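Word Ladder Month is back!

September means the Rumside puzzle page is all ladders again, and I could not be happier. If you missed last year, a word ladder gives you a starting word and a finishing word, and you get from one to the other by changing a single letter at a time. Every rung has to be a real word. COLD to WARM is the old classic (cold, cord, card, ward, warm), and it still makes me smile every time I write it out.

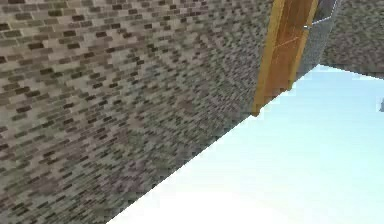 Can I use names and places as rungs?
Only everyday dictionary words count, so no Flilbridge and no Noltwood, much as I love them both. Plurals are fine, and so are past tenses.

We had 96 ladders sent in by readers last time, and I'd love to get to 100. The ones I enjoyed most were the sneaky ones, where the obvious first move leads you nowhere and you have to go sideways for a rung or two before the whole thing opens up. If you're making your own, try starting from the finish and working back. Vowels are your friends here! A word with a vowel in the middle and common letters on both sides gives you loads of room, while something like ONYX will have you tearing up paper all evening. 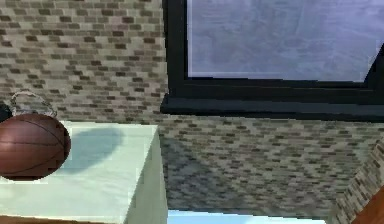
Five-letter ladders are a good deal harder, and I'm taking those too this year. BLACK to WHITE is a monster, so maybe start with something kinder. STONE to SHORE takes two moves (stone, store, shore) and is a lovely warm-up for kids or for anyone doing this before coffee.

For the Bilyk round, the one with the shared grid, please keep to four letters and no more than 5 changes from top to bottom. Write out your full answer under the puzzle, even if it seems easy, so I can check every rung before it goes in.

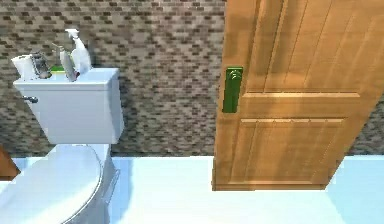 Ladders to try this month

HEAD to TAIL
LEAD to GOLD
MORE to LESS

Answers in the next issue, along with the first batch of yours.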